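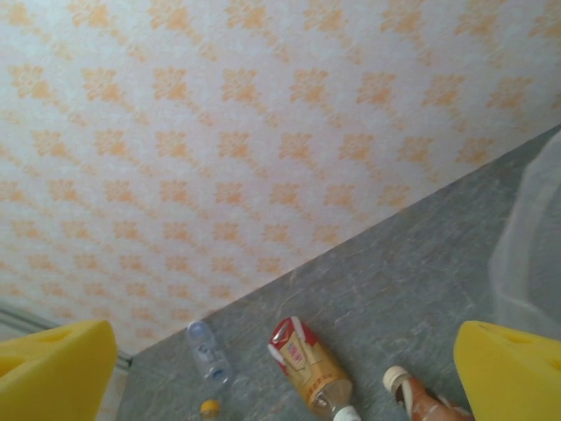
Type-only imports disappear after switching the build to isolated modules, and now a side effect is missing

Posted in: JavaScript tooling, Compilers
Posted March 31, 2023

vuvent_build

We have a medium-sized front end, 713 source files, all TypeScript except for a vendor folder. Until last week it was compiled with plain tsc and then bundled. The full compile got slow enough that we moved the emit step to a per-file transpiler and kept tsc only for checking, with noEmit on. As part of that I turned on isolatedModules in tsconfig.json.

The type check passes. The bundle builds. At runtime one of our chart widgets is never registered, and the page that needs it throws:

Error: no renderer registered for kind "stacked"

The renderer file registers itself when it is loaded:

// renderers/stacked.ts
import { registry } from "../registry";
export interface StackedOptions { gap: number; horizontal: boolean; }
export class StackedRenderer { /* ... */ }
registry.add("stacked", StackedRenderer);

and the page that uses it does this:

// pages/report.ts
import { StackedRenderer, StackedOptions } from "../renderers/stacked";

const opts: StackedOptions = { gap: 2, horizontal: false };
let current: StackedRenderer | undefined;

current is assigned later from registry.create("stacked", opts). We never call new StackedRenderer() directly in this file.

The old build was fine. If I add console.log(StackedRenderer) anywhere in report.ts, the new build is fine too. I also get a number of errors like this one if I remove the skip list a coworker added to our check script:

error TS1205: Re-exporting a type when the 'isolatedModules' flag is provided requires using 'export type'.

What I would like to know:

Why is the import dropped? Is this a bug in the transpiler?
Why did it work before, if the rule is the same for tsc?
Are the TS1205 errors related, and do I need to fix all of them? There are 137.

TypeScript is 4.9. Module target is ESNext, moduleResolution is node. importsNotUsedAsValues is not set in the current config. I can't post the whole repo.

zervas

The import is dropped because nothing in report.ts uses either name as a value. StackedOptions is an interface. StackedRenderer is a class, but you only mention it in a type position. Once types are erased, both names are unused, so the whole import statement is removed, including the load of the module. It is called import elision and is documented behavior. It is not a bug in the transpiler. Your console.log turns the class into a value use, and the import stays.

Plain tsc elides the same import with default settings. So either another file was loading renderers/stacked in the old build, or the old config had a setting that kept it. Look at the old tsconfig.json in version control and search for importsNotUsedAsValues or preserveValueImports. If importsNotUsedAsValues was set to "preserve", tsc would have emitted

import "../renderers/stacked";

and that explains the difference. Some per-file transpilers read only part of tsconfig.json, and a few only look at the file in the project root and ignore anything under "extends". Check the documentation for the one you use before assuming a flag has been picked up.

Whatever the cause, don't depend on a named import to run a side effect. Write the two things separately:

// pages/report.ts
import "../renderers/stacked";
import type { StackedRenderer, StackedOptions } from "../renderers/stacked";

A bare import with no bindings is never elided by the compiler. The import type line always is. After this change the output doesn't depend on any flag.

One more thing to check is the bundler. If package.json has "sideEffects": false, the bundler is allowed to drop the bare import as well, and you will be back to the same error with a different cause. List the renderer files explicitly:

"sideEffects": ["./src/renderers/*.ts"]

The paths are matched against what the bundler sees. If it reads compiled .js files from an output folder, the pattern has to match those instead.

On TS1205: related, but a separate problem. Given

export { StackedOptions } from "./renderers/stacked";

a per-file transpiler can't tell whether StackedOptions is a type or a value, as it never opens the other file. It may leave the re-export in place, and then the bundler complains or you get an undefined export. Full tsc looks at the whole program and removes it correctly. So yes, fix all of them:

export type { StackedOptions } from "./renderers/stacked";

For a list that mixes types and values, 4.5 and later accept the modifier on each name:

export { StackedRenderer, type StackedOptions } from "./renderers/stacked";

Remove the skip list. It hides exactly the errors that isolatedModules is there to report.

nurley

Had the same thing. I just set this and it went away:

"importsNotUsedAsValues": "preserve"

Didn't have to touch any source files.

vuvent_build

Checked the history. The old build used tsconfig.build.json, which extended a shared base from our Sinivier package, and the base had importsNotUsedAsValues set to "preserve". The new setup reads tsconfig.json only, and that file doesn't extend anything. So the flag was lost in the move.

I put the flag in tsconfig.json as nurley suggested. No change in the output. The transpiler version we have pinned doesn't appear to read it. The bare import works. 7 pages needed it, and one of them was also hit by the sideEffects field.

The TS1205 list is being worked through with the editor's quick fix, one folder at a time.

zervas

The quick fix for TS1205 has a "fix all in file" variant, which will save some time on index files.

Before you put the flag back everywhere: importsNotUsedAsValues and preserveValueImports are both deprecated in the 5.0 release in favor of verbatimModuleSyntax. With that one on, any import or export without the type modifier is kept as written and anything with the modifier is removed. It doesn't need information from other files. The catch is that it won't rewrite import syntax to require calls, so files emitted as CommonJS have to be written with import x = require("x"). With ESNext output this doesn't affect you.

Finish the TS1205 list on 4.9 first, then upgrade, then turn on verbatimModuleSyntax and take isolatedModules out as a separate commit.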